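社区互助 > 居家与装修 > 室内空气

除甲醛公司说做完当天就能入住，这种话能信几成？

Junhao Duan 提问
发布于 2022年1月23日
关注　收藏　写回答

先说情况。房子在 Gromcombe 小区，复式，去年9月硬装收尾，柜子是后来才装的，板材那边给了检测报告，我翻了一遍，只有首页盖章，后面的附页是复印件，糊得连取样日期都看不清。家里打算开春搬，老人催得紧，说租的房子租金白交。

上周物业群里有人转了一个叫 Cular 的光触媒治理套餐，我加了客服，聊了一晚上，越聊越不踏实。把她的原话大意整理一下：

药水喷上去以后在墙面、柜面形成一层膜，终身分解甲醛；
喷完关窗，第二天复测，不达标不收钱；
不需要光照，晚上也照样起作用；
对苯、TVOC、异味、细菌全部有效，孕妇也可以当天住。

我不是学化学的，但光触媒不需要光，怎么想都别扭。我追问了一句，她说他们家是“升级款”，升级了什么她讲不出来，发来一张证书，证书上的公司名字和收款的公司名字对不上。再问，就变成“哥，您放心，我们做了很多家了”。

报价我也贴一下，单次上门检测206元，做治理的话检测费可以抵扣。听着很划算对吧，可是检测的人和治理的人是同一拨，测出来高我就得掏钱，测出来低他们白跑一趟，换你是他们，你希望测出来是多少？ 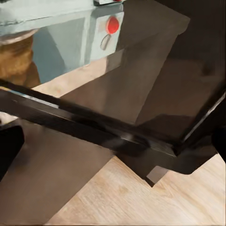 另外我自己也买了个手持的检测仪，Kakden 牌，网上卖得挺火。拿回来开机，放在客厅，读数跳得厉害，剥了个橘子凑过去，数字噌噌往上走，橘子拿开过一会儿又下来了。老婆看完说这仪器测的是橘子。我倒没那么悲观，可拿它来决定要不要搬家，心里是虚的。

所以想请教几个问题：

一、光触媒到底有没有用，还是纯粹喷水？
二、治理公司自带的检测能不能当参考，不能的话我该找谁测？
三、什么都不做，光开窗，能不能赶在春天住进去？
四、有没有人签过这种“不达标不收钱”的合同，后来怎么样了？

卖产品的请绕道，私信我加微信的我会直接举报。绿萝、柚子皮、活性炭包就不用推荐了，我妈已经买了一箱。

问题下的评论

栗子壳：橘子那个太正常了，便宜仪器用的传感器对酒精、香水、果皮挥发的东西都有反应。
Junhao Duan 回复 栗子壳：所以说明书上写的“精准识别甲醛”是写着玩的？
栗子壳：说明书的事你就当文案看吧。
半页纸：你那份板材报告，找商家要原件，或者拿报告编号去出报告的机构查。不给编号的基本不用聊了。

全部回答（按赞同排序）

南窗下的猫　的回答

我不做这行，只是前两年给自己家折腾过一轮，花了冤枉钱，看过一些资料，按你的顺序说，哪里说错了欢迎来纠正。

先讲光触媒。原理是有的，二氧化钛这一类材料在紫外线照射下能把一部分有机物氧化掉，实验室里能做出来。问题出在从实验室到你家柜子的那一段路。室内的紫外线弱得可怜，普通窗玻璃又挡掉不少，柜子里面更是黑的，而柜子里面恰恰是板材裸露最多、味道最重的地方。客服说不用光也行，那就请她说清楚是靠什么反应，说不清楚，我就当没有。有的产品改了配方，号称可见光也能用，这类研究有，可是研究里的样品和她那桶药水有什么关系，她得拿东西证明，不能让你替她去想象。

再讲“终身分解”。膜会磨损，会落灰，会被你拿抹布擦掉。哪家敢写终身，你就问他，这个终身是谁的终身，公司的还是药水的。我当时问过，对方发了个笑脸。

还有一个更根本的麻烦，甲醛在板材里是慢慢往外放的。胶水在板子内部，温度一高、湿度一大，放得就快，天冷就慢。你在一月份把表面喷一遍，哪怕喷完那天空气里的浓度真的降了，也管不到板子里还没放出来的那些。等到夏天一热，它照样出来。所以治理公司都喜欢冬天复测，数字好看。你现在是一月，你开春入住，真正难熬的是入住后的头一个夏天，这件事客服肯定没跟你提。 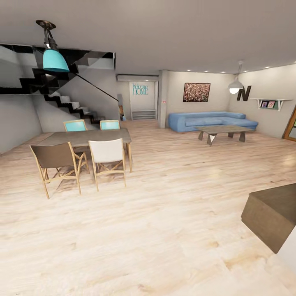 Yuan 不同意我说的这一段，在评论区写了很长，大意是封闭类的药剂和光触媒是两回事，封闭剂刷在裸露的板材断面上，把往外放的口子堵一堵，多少能减缓一些，不应该一棍子打死。我觉得这个意见合理，放到正文里来。不过他自己也承认，施工的人愿不愿意把每个柜子背后、抽屉底下、打孔的地方都刷到，又是另一码事，多数人就是拿喷枪在看得见的门板上走一遍，门板本来就是封好边的，喷了给谁看呢。

第二个问题，检测。治理公司自己带来的检测，我的看法是一个字都不要信，哪怕他们没有作假的意思。测的时候关没关窗、关了多久、柜门是开着还是关着、空调开没开，随便动一样结果就变。治理前让你柜门全开闷一宿再测，治理后进门先通会儿风再测，两张单子摆在一起，效果惊人。你不盯着是看不出来的。

要测就找有检验检测资质的第三方机构，自己去查它的资质范围里有没有室内空气这一项，查完再打电话。约的时候问清楚三件事：采样是不是现场采气带回实验室分析，报告上有没有资质标志，采样前的封闭条件由谁确认。钱会比那个206元贵，这个没办法。也别图省事找治理公司“合作的第三方”，合作二字你品一下。

手持仪器可以留着看趋势，同一个房间同一个位置，关窗一夜之后看一眼，开窗之后再看一眼，能知道通风有没有作用。绝对数值别当真。喷过香水、喝过酒、拖过地用了清洁剂的那天干脆别看。

第三个问题我不敢给你打包票。每家用的板材不一样，用量不一样，通风条件也不一样，有人晾一个夏天就行，有人晾两个夏天还是超。家里要是有老人孩子，我会等夏天测过再定。租金是钱，看病也是钱，老人那边你慢慢跟他们讲。

赞同　评论

评论

小满未满：我家做过，也是冬天做的，六月份开柜子熏得眼睛疼，打电话给公司，说是我们后来买的沙发的问题。
南窗下的猫 回复 小满未满：他们永远有一个后来买的东西。
小满未满：沙发是旧的，搬过来的。

阿鹤不喝汤　的回答

没那么复杂，开窗就完了。我家装完晾了31天就住进去了，没测过，也没人不舒服，现在好好的。你们就是在网上看多了，以前的人住新房谁测这个，家具店里的售货员天天待在里面不也没事。

有空的话买几台大风扇对着窗户往外吹，柜门抽屉全拉开，厨房的油烟机也打开抽一抽，一天抽几个小时，比喷什么药水都强。再不行暖气开大一点，闷一闷再放，闷一闷再放，多来几轮。

专家的话听一半就行了，检测机构也是要赚钱的。
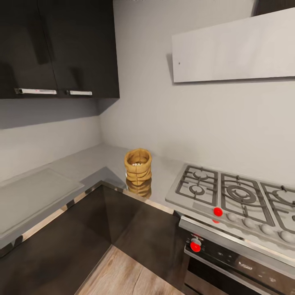 半页纸马上就来拆台：前面让你开窗拉柜门是对的，后面那套逻辑我看着着急。没测过，怎么知道没事？三十来天住进去没有不舒服，只能说明没有不舒服，甲醛浓度低到闻不见的时候也可能超标，鼻子靠不住，而且鼻子待久了会习惯。售货员没事这个说法更没法当证据，你又没跟着人家去体检。

阿鹤不喝汤回他：那你说以前的人怎么都没事？
半页纸：以前的人家里有几个板式柜子？衣柜是实木打的，一个用两代人。现在一间卧室一面墙都是板。
阿鹤不喝汤：行行行你赢了，反正我家没事。
栗子壳：升温再通风那个方法有道理的，温度高放得快，再把空气换掉。不过别拿明火或者取暖器对着柜子烤，板子会变形，有人把门板烤翘了找商家赔，商家当然不认。油烟机抽也就图个动静，你得有进风的地方，窗户关着光抽，抽不了多少。
Junhao Duan：风扇已经买了，谢谢。晾多久我现在不按天数想了，按有没有过夏天想。

晚饭后散步　的回答

只回答第四个问题，合同我签过，把当时的坑写出来，你对着你那份看。

我签的也是“不达标不收费”，当时觉得稳赚。签完才仔细看，里面一共5条免责，字比正文小一号。我凭记忆写：

检测以甲方自备或乙方指定的仪器为准，不接受其他机构结果；
复测需在治理完成后的规定期限内进行，逾期视为达标；
治理后新增任何家具、软装、窗帘，质保自动失效；
客户未按要求通风的，不予退款（通风的要求没有写）；
因季节、温度引起的反弹，不属于质量问题。

最后一条我当时居然没看出毛病，夏天的时候才明白它是干什么用的。甲醛会反弹本来就是季节和温度引起的，把这个排除了，那还保什么呢？等于卖伞给你，下雨不算。

再说退款流程。我后来自己掏钱找机构测，两间卧室超了，拿报告去找他们，对方先说报告不认，然后说可以免费补喷一次，我说不要补喷要退钱，拖了很久，打了消费投诉电话，最后退了一部分，扣掉了所谓的“材料成本”。材料成本是多少，没有清单，他们说多少就多少。

所以你要是最后还是决定做，有几样东西我建议写进去，写不进去就别签：复测由有资质的第三方做，机构你来选；复测时间放在夏天，关窗条件写明白；超标退全款，不扣材料费；药剂的全名、生产厂家和检测报告作为附件。我后来又找了5家公司试着问过，一提夏天复测，全都说做不到。他们做不到的原因，前面那位已经讲得很清楚了。

还有一点，Cular 这个名字我没听过，不代表它不好，可是证书上的主体跟收款的主体不一致，单这一样我就不会付款。将来真打起官司，你连告谁都得先想半天。付钱只走对公账户，别扫客服个人的码。

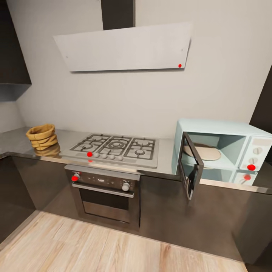
栗子壳在下面问，那有没有哪家是正经的，总不能一行全是骗子吧。

晚饭后散步 回复 栗子壳：可能有，我没碰到。我也不说全行业都是骗子，有的师傅自己是真信那个药水有用，培训的时候演示过，把药水往杯子里一喷，试纸颜色就浅了。杯子那么小，药水那么多，当然会浅。你家客厅又不是杯子。
栗子壳：懂了，药水量和空间的问题。
小满未满：演示我也看过，还拍了视频发家族群，丢人。

Junhao Duan：几位的回答都看完了，说下我这边的打算。Cular 不做了，那张证书我又问了一次，客服已读不回。第三方机构找到一家，资质范围我查了，里面有室内空气这一项，约在年后先测一次，摸个底。夏天再测一次，过了再搬。租的房子我跟房东谈续租，老人那边还没开口，估计要挨一顿说。板材那份报告商家答应给我编号，说了三天了，还没给。

半页纸：三天没给就是没有。
Junhao Duan：我也这么觉得，再催一次，不给就去找平台。
阿鹤不喝汤：多花半年租金，何苦。
南窗下的猫：补一句，摸底那次记得把当天室温记下来，夏天再测的时候有个对照。柜门开还是关，两次保持一样，不然又成了糊涂账。机构的人来了你就跟着，他要在哪个房间哪个位置放仪器，问一声为什么，手机拍一下。
Junhao Duan：收到。Kakden 那台也会摆在旁边，看它能差多少，测完回来更新。
栗子壳：别剥橘子。

相关问题
板材环保等级高，用得多还会超标吗
新风机装修完再加，墙上打孔要找谁
物业群里的团购检测靠谱吗
旧房翻新只换了柜子，还需要晾多久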